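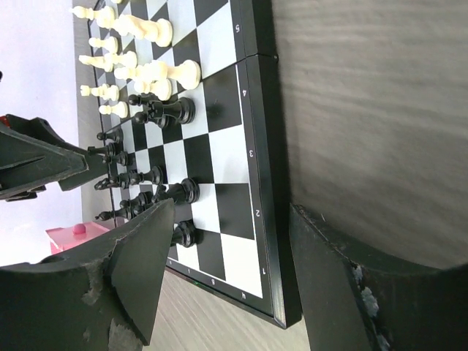

Matton Home Poker Chip Set – 600 chips

Clay composite chips, 600 count, in a locking case. Good for a cash game or a small tournament at home. Heavier than the cheap plastic ones, and they stack straight even after a long night.

What you get
600 chips, five colors
Two decks of Sotley cards, poker size, jumbo index
Dealer button, big and small blind buttons
Case with two keys

No values printed on the chips. You set your own. Label sheet included if you want them marked – peel and stick, comes off with warm water.

Picking a set size
Four to six players, the 300 set is plenty. Up to ten, get this one. Rebuys eat chips faster then you think. 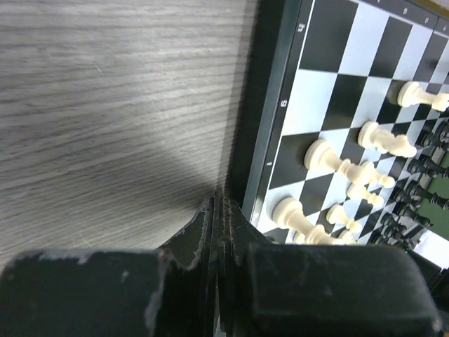
Can I order extra chips in just one color?
Rolls of 20, any color, same mold and weight. Pick the color at checkout. Shades can vary a little between batches, so order extras along with the set if you can.

Shipping
Orders in by noon Wednesday go out the same week. The case is heavy, so it ships by ground only. Item no. 1558.

Returns
33 days, unused, decks still sealed. Keys have to be in the box. Missing chips or a bad latch – write to Miklós Lengyel at the Joltis parts desk and include your order number. Replacment keys are free the first time.

Back in stock in October: green felt table topper, folds in half, fits most dining tables.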